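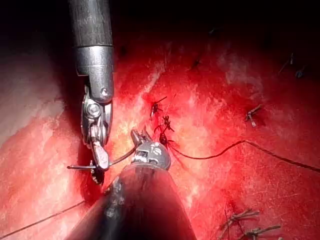 5 min read

Posted 4/10/20

So I finally got to go see the suturing robot at Stononura! I'd been bugging them for a visit ever since I read their first write-up back in September, and Rosângela Evangelista (she runs the learning side of the lab) wrote back and told me to come out to Gernberg and bring a sweater. She was right about the sweater.

It's a small place, up a flight of stairs behind the Sowerby building, and I walked right past the door the first time. Coffee first, then straight to the bench. I'd pictured a long slide talk and I got maybe three slides, which suited me fine.

The project is called Mokent, and the idea is pretty easy to explain even if doing it isn't. A person drives the two instruments from a console and puts in stitches. The software records what the hands did and what the cameras saw, and a model learns to go from the pictures to the next little motion. They have 223 demonstrations in the set so far. Rosângela said the early ones are kind of embarrassing and she's keeping them in anyway, which led to a fairly heated chat with one of her students about whether clumsy examples teach the model how to recover from a mistake or just teach it to be clumsy. I'm on the student's side, I think? Ask me again next month.

The part I really came for was the camera result. Their first model only used one view from overhead, and it did okay at reaching for the needle and then fell apart at the handoff between the two tools. Adding close-up views near the instruments got them a lot further. On the same 145 test attempts, the new version dropped the needle far less often — she wouldn't let me print the rate until the paper is out, so you'll have to trust me that I said "wow" out loud.
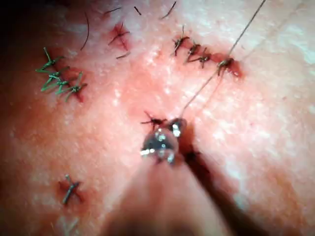 Thread is the thing I'd never thought about enough. A needle is stiff, so once you know where one end is you have a good guess about the other, but thread bends and slides and goes behind things, and the model has to deal with all of that from pictures. They don't try to build a full 3D model of it. They train a separate piece of the network to mark which pixels are the strand under tension, and feed that in along with the plain image. I asked how it keeps from getting fooled by shadows or by leftovers. A thread pulled straight up to a dark knot is one thing, but there are snipped bits lying across the upper part of the surface too, and green stitches over on the left next to the dark ones, and to me a shadow line on wet red tissue looks an awful lot like another strand. Her answer was that they quit tidying up before recording. Clean surfaces gave them a model that only worked on clean surfaces, so now the old clippings stay put and the network has to sort it out.

I got to sit at the console for a few minutes too! Seven tries at grabbing a needle, and I'll keep the score to myself. The motion scaling is lovely, your hand moves a lot and the tip moves a tiny bit, but there's no feel in the handles at all, so you judge how hard you're pulling by watching the tissue. Which is the same deal the model gets, when you think about it.

What doesn't work yet: tying off. It can do parts of a knot, but the loops slip, and a person takes over to finish. Changes in lighting bother it as well. They're planning to record more sessions with the lamp moved around, and Rosângela wants to try a second driver so the model doesn't just copy one person's habits.

I stayed roughly an hour longer than I was supposed to and had to run for my bus. If you want to visit, email first, and use the side entrance, the front one was locked when I got there.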